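Speaker notes – "The pad that let go"

Opening (keep it short, they just had lunch)

Hi everybody, I'm Akash Pandey, I look after the hand-held grippers at Urkholm. Thanks to Murray Maihi for giving me the slot after lunch. Quick show of hands – who here has ever thrown out a whole day of recordings? OK. Keep your hand up if it was your own fault. Mine's up!

I'm going to talk about one fault that cost us 56 recordings in November, and it came down to a piece of rubber smaller than my thumb.

Slide 2. How we work

Two grippers, one marker cube on each, little green light on the cube, camera sitting just under or beside it. We do the work wherever there's a table and a decent bit of white wall. Point out the dark pad in the middle of the near gripper, down low, with the ribs on the inside. Tell them to remember it, it's the bad guy of this talk.

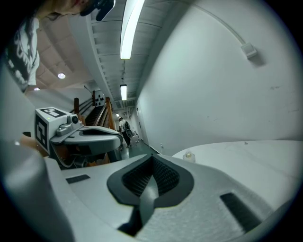

Slide 3. What went wrong

Story time. We had almost 2,000 recordings on the Pradier job and everything looked great. Then Angus Cartwright is going through them one evening and he says the grip numbers are drifting. The fingers say closed, the object says otherwise. First I blamed the software (I always blame the software, sorry Rupert). Then I blamed the markers. We spent a day and a half re-checking cube tracking and it was perfect the whole time.

Pause here. Let them guess. Somebody will say "cable." It wasn't the cable.

The pad on one gripper had worked itself out of its collar by a hair. Every squeeze pushed it a bit further, so the finger lost travel and the grip got weaker. It failed slowly, which is the worst way for anything to fail, and we had no alarm for it.

Slide 4. The safety part

Don't skip this one even if I'm running late. When the grip felt soft, people squeezed harder. Of course they did, I did too! Todor Babić had a glass jar slip out and break by his foot. No injuries, but I wrote it up as a near miss, and it's the reason we stopped everything that afternoon.

Slide 5. Look at the pad before you look at anything else

Show the close view and stay on it a while. Go from the black rubber to the narrow white finger running down the middle of it. My routine now: thumb on the pad, push toward the collar, wiggle. Takes two seconds. If it moves, that gripper goes back in the box and gets a tag.

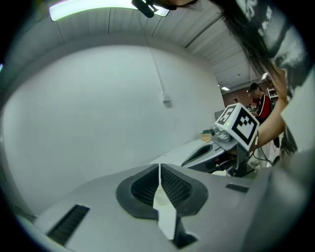
Slide 6. What we changed

Pad check at every start and after every break. New pads from Hunix, swapped on a schedule, so we don't wait for a bad one. Rupert added a warning for when closed position and grip force disagree (he was very gracious about the whole blaming thing). And a soft grip means put it down and call me.

Still open: we don't know if heat makes the pads creep. I'd love to hear from anyone who has tested that.

Questions. If they ask about cost, send them to Angus. Spare pads are in my bag, pass a couple around.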